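Call for Participants: Remote Handling Study with Wrist and Head Views

The Flenis project is looking for people to take part in a study on how humans guide a robot when they can see only what its cameras see. You do not need to know anything about robots. We are interested in people who work with their hands, people who play computer games, people who do neither, and people who have tried remote control of machines before.

Background

In the first part of Flenis we compared two ways of teaching a robot to pick up and hold light plastic parts. In the first way, the operator stood next to the robot and could look at it freely. In the second way, the operator sat in another room and worked only from the camera pictures. We collected 1386 attempts in total, and 826 of them were good enough to use for training.

The result surprised us a little. The operators in the other room were slower, but the robot learned better from their attempts. Our explanation is that an operator who stands nearby uses information which the robot does not have, for example a look from the side. The robot later tries to copy a movement without knowing the reason for it. We call this the Pelteck effect, after the building where we first noticed it.

We must be careful with this result. All the operators in the first part were members of our own group, and they knew the work area very well. For this reason we now need people from outside.

What the operator sees

During a session you will have a view from the wrist and a view from the head. The wrist view is close to the work but it is often partly blocked by the gripper or the arm. The head view shows more of the shelves and the floor. 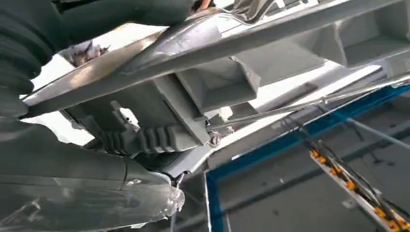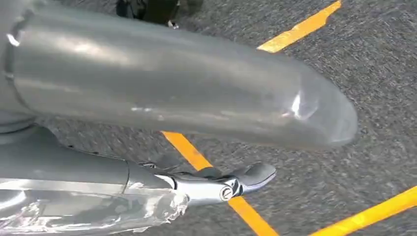 The first two are wrist views, the last one is a head view with a wheel cover in the hand.

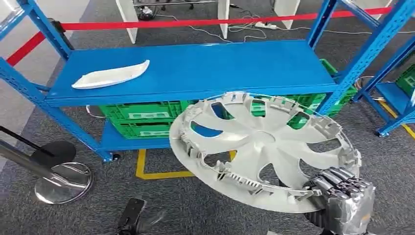

What you will do

You will come for one visit. It has two blocks with a break between them. In each block you guide the robot to take a part, turn it so that its face is toward the head camera, and put it back on the shelf. In one block you may switch between the views as you like. In the other block the system chooses the view for you, and it may change in the middle of a movement — some people find this annoying, and we would like to know how much.

After each block you fill in a short form. At the end we talk with you about what you looked at and when you felt unsure. This conversation is recorded as sound only.

You cannot do anything wrong. If a part falls, we note it and continue. Dropped parts are also data for us, and in the first part of the project they were among the most useful.

Who can take part

You should be at least 18 years old and able to read English well enough for the forms. Glasses and contact lenses are fine. You should be able to use both hands on a controller for the length of a block. Left-handed people are especially welcome, as we had too few of them before.

Please do not apply if you easily get motion sickness from moving pictures. The wrist view can turn quickly. You also cannot take part if you worked as an operator in the first part of Flenis.

Time and payment

A visit takes up to 3 hours, including the break. Sessions run through November at our site in Brabec, on every working day except Friday, when the robot is in maintenance. Travel by bus or train is paid back if you bring the ticket.

Participants receive a fixed payment after the visit. You can stop at any time without giving a reason, and you will still receive the full amount.

Your data

We store the movements of the controller, the camera pictures from the robot, your forms and the sound recording. The operator room has no camera. Your name is kept apart from all of this and is deleted when the payment is finished. The movements and robot pictures will become part of a data set named Zurkeck, which we plan to share with other research groups. It should contain 400 complete sessions when it is ready. The sound recordings will not be shared.

How to apply

Please fill in the application form at the front desk in Brabec or ask the project office to send it to you. Write which days are possible for you, and whether you prefer the morning or the afternoon. We answer every application, also when all places are taken — in this case we can put you on a waiting list if you wish.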